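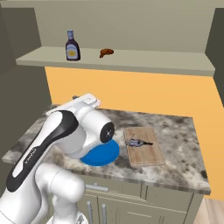
Skultari Kitchen
Simulated demonstration recording for learning systems

Skultari Kitchen is a desktop package for recording robot demonstrations in simulation. You steer a virtual arm through a kitchen job, the software writes down everything the arm did, and your learning system gets one more example of how a person would have gone about it. Then you do it again. There is a fair amount of again.

The kitchens are small on purpose. A typical starter layout has one counter, one shelf and a few things to move: a blue plate, a cutting board with a fish on it, a sauce bottle, a piece of cooked meat. Learning systems find this plenty to be confused by, and so do first-time operators. We have watched people with engineering degrees lose an argument with a drumstick.

What you get

The Skultari recorder, with a license for 2 workstations
8 kitchen layouts, with a layout editor
The Grutbridge hand controller and its cable
A task sheet builder, for telling operators what to do in words they will read
Replay and trimming tools
Export to common training formats

How recording works

Pick a layout and a task, such as "put the fish on the plate." Press the pedal key to start, do the task, press it again to stop. Each take can run up to 60 seconds. If you need longer than that to move a fish, split the task into parts.

Every take stores joint positions, gripper state, object positions and the rendered camera views. Bad takes can be marked as bad and kept, which we recommend. A folder of flawless takes teaches a system very little about what to do after it misses the plate - and it will miss the plate.

Between takes the recorder can shuffle object positions, lighting and wall color. The wall colors include a strong orange-yellow. Customers have asked whether it can be turned off. It can, under Settings, Surfaces.

Who uses it

The Sostard team recorded 900 takes on one layout before moving to their real arm. "The first morning was mostly dropped bottles," says Ragnvald Dalen, who ran the sessions. "It's a good place to drop them. I didn't own a mop by the end of it."

Requirements

A recent desktop computer with a dedicated graphics card, a free USB port and a chair you can stand for an afternoon. The Nägeli foot pedal is supported but sold separately.

Availability

Orders placed by November 26, 2025 ship with the current recorder. The next version is due in February and is a free update, with drawers that open. The present ones have very nice handles.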